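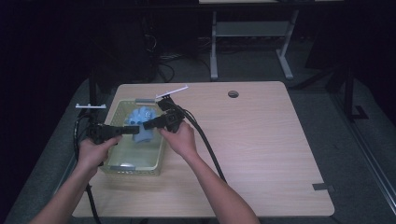
손에 쥐는 그리퍼 두 개로 바구니 안의 하늘색 물체를 양쪽에서 잡으려는 양손 시연 작업.

양손 시연 수집, 바구니 과제로 확대

Trusano 조작 학습팀은 2월부터 양손 시연 과제에 바구니 작업을 추가했다. 기존 과제는 책상 위에 놓인 물체를 한 손으로 옮기는 동작이 중심이었고, 테두리가 있는 용기 안에서 두 그리퍼가 동시에 접근하는 동작은 데이터가 부족했다.

시연자는 로봇을 원격으로 조종하지 않고 휴대형 그리퍼를 양손에 하나씩 쥔 채 작업을 직접 수행한다. 좌우 그리퍼의 자세와 개폐 폭은 같은 시간축에 기록되며, 머리 높이의 영상과 함께 한 에피소드로 저장된다. 기록 형식은 Zarkitz 2를 따른다. 이전 판에서는 좌우 신호가 별도 파일로 나뉘어 후처리 단계에서 시각을 다시 맞춰야 했다.

현재까지 수집한 바구니 에피소드는 600건이다. 이 가운데 검수를 통과한 358건을 1차 학습 세트로 묶었다. 제외 사유는 케이블이 바구니 테두리에 걸린 경우, 한쪽 그리퍼가 먼저 닫혀 물체가 돌아간 경우, 시작 자세가 기준 범위를 벗어난 경우 순으로 많았다. 케이블 문제는 시작 전에 여유분을 책상 바깥쪽으로 빼 두는 것으로 대부분 줄었다.

시연 지침도 일부 수정했다. 두 그리퍼는 물체의 양옆에서 접근하고, 접촉 직전에 속도를 낮춘다. 물체를 잡은 뒤에는 바구니 테두리 위로 수직으로 들어 올린 다음 이동한다. 잡기에 실패하면 그 자리에서 다시 시도하되 에피소드를 끊지 않는다. 재시도 구간은 별도 태그를 붙여 보존하며, 학습에 넣을지는 정책별로 결정한다.

원격 조종 방식과의 비교도 진행 중이다. Pascu 팔 두 대를 리더 암으로 조종해 같은 과제를 275건 수집했고, 동일한 검수 기준을 적용하고 있다. 원격 조종 데이터는 관절값을 그대로 쓸 수 있으나 에피소드당 소요 시간이 길다. 휴대형 그리퍼 데이터는 수집이 빠른 대신 로봇의 도달 범위를 벗어나는 궤적이 섞이므로 변환 단계에서 걸러야 한다.

변환 스크립트와 검수 기준표는 사내 저장소의 Bamudeo 폴더에 있다. 시연자 교육은 매주 목요일 오후 2시에 열리며, 처음 참여하는 사람은 그리퍼 영점 조정 절차를 먼저 읽고 와야 한다.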